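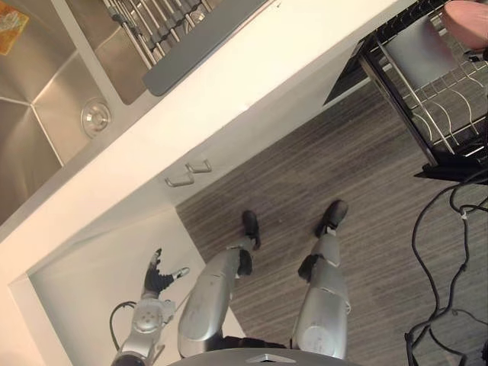 Naledi Masilela wrote in to tell me that a big deep sink is just a place to hide dirty dishes, and that she'd take two small bowls and a proper countertop dish rack over it any day. I got a good laugh out of that, and then I went and looked at my own sink and, well, she had a point (two pots and a colander, if you must know).

I'm still on the other side, though! I had the split kind for years, and a cookie sheet never once fit flat in it. You'd wash one end, flip it around, wash the other end, and get water down your shirt both times. One big basin fixes that. And the roll-up rack is the best thing anybody ever thought up for a small kitchen – it lies across the sink, the drips go right where they should, and after supper you roll it up and stick it in a drawer. My old countertop rack took up the only spot where I could chop an onion, and the tray under it got slimy no matter what I did.

Where I'll give in to Naledi is on the hiding. A deep sink does let you be lazy. My rule since July is that nothing sleeps in the sink, and I break it maybe once a week, usually over a lasagna pan.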